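How to clean artificial flowers

Silk and polyester flowers collect dust faster than most people expect, and a bunch left near a kitchen will also pick up a film of grease. Plan on a proper clean every three months.

What you need
A soft paintbrush
A hair dryer with a cool setting
Dish soap
White vinegar
An old towel

Dusting
Take the bunch outside. Hold it by the stems with the heads down and run the dryer on cool, 6 inches away. Brush from the centre of each bloom outward. Leaves can be wiped one at a time with a barely damp cloth.

Testing for colour
Cheaper dyes run, reds and purples most of all. Dab the back of one leaf with a wet cotton swab and press it on a paper towel. If any colour comes off, stick to dry brushing.

Washing
Fill the sink with cool water and a squirt of soap. Swish each stem for a few seconds -- don't soak it, or the glue at the base of the petals will let go. Rinse, shake and lay flat on the towel. For greasy spots, mist with equal parts vinegar and water and blot.

Drying
Leave everything overnight, out of direct sun. Reshape the petals while they are still slightly damp. Wired stems should be dried standing up in a jar so water doesn't sit in the wrap and rust the wire.

Loose heads go back on with a dot of low-temperature hot glue.

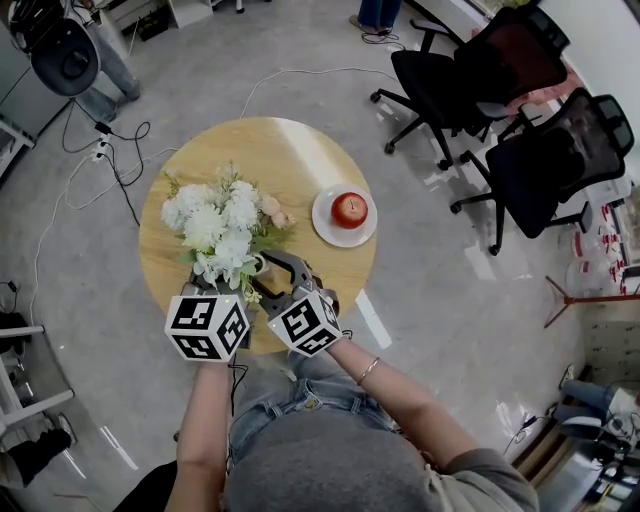 Artificial bouquet with white blooms, pale pink buds and small filler sprigs.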